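Ticket 1741
Product: Zurbridge desktop, office build
Status: waiting on parts
Related: 1299

**Problem**

The machine in the Ruven office shuts itself off while the month-end export is running. Fans stop, screen goes black, no error on screen. It starts again when the power button is pressed. The rest of the day it behaves.

**Log**

- Checked the event viewer. Only the unexpected shutdown entry, nothing before it.
- Swapped the power cord and moved it to another wall outlet. Same result on the next export.
- Ran the export with the Dultent sync client closed. It got further, then shut off again.
- Ticket 1299 was the same complaint on the Lis machine. That one was closed after a BIOS update. Applied the same update here. No change.
- Ran the memory test overnight, 2 passes, no errors.
- Booted from a USB stick and ran a processor load test. Shut off after 2 minutes. This rules out Windows and the sync client.

**Next steps**

Power supply is the main suspect. Ordered a replacement of the same wattage. CPU temperature stayed normal up to the last reading, so I am leaving the cooler alone for now. 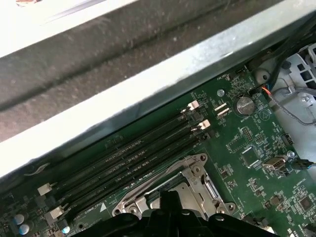

When the new supply comes in, run the load test again before anyone tries the export. If it still shuts off, the board goes back under warranty and the user keeps the loaner through December. The loaner has the export template installed but not the label printer driver, so labels have to be printed from the front desk until then.

Please don't close this one as a duplicate of 1299.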